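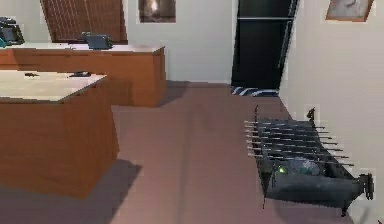
May 1, 2024
by Raíssa Pacheco

Controller swap day, sim only. Okunel out, Puralard in, same base, same 3 camera presets. Drove the strip between the desks and the foosball table first - the Okunel kept clipping the rod tips on the turn, Puralard swings wider and I like it better already. Wide camera loses the rods at low res though, just gray mush. The narrow one holds up. Logged 2,189 steps before I remembered to turn the depth stream on. Stupid. Ran it agian.

Then the French doors and the hallway. Want the base to line up on the gap, go over the ledge at the threshold, keep straight down between the green walls. Glass panes are what worries me for the depth cam, need to compare both presets there. Gain set at 465 for now, will probaly regret it.
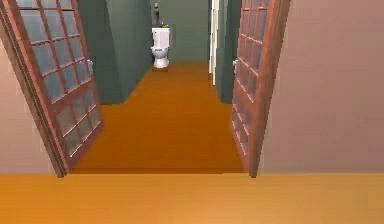
Valdir Cavalcanti thinks the gain is way too high and that I'm testing two things at once. Swap the controller or swap the camera, he wrote, then go home. Fine. Camera stays put tomorrow. Still no arm mounted, the Stirnley gripper waits until the base drives right. Need coffee, need the old config file.

Recent entries
- Stirnley gripper, first notes
- Wang camera mount, again
- What I kept from September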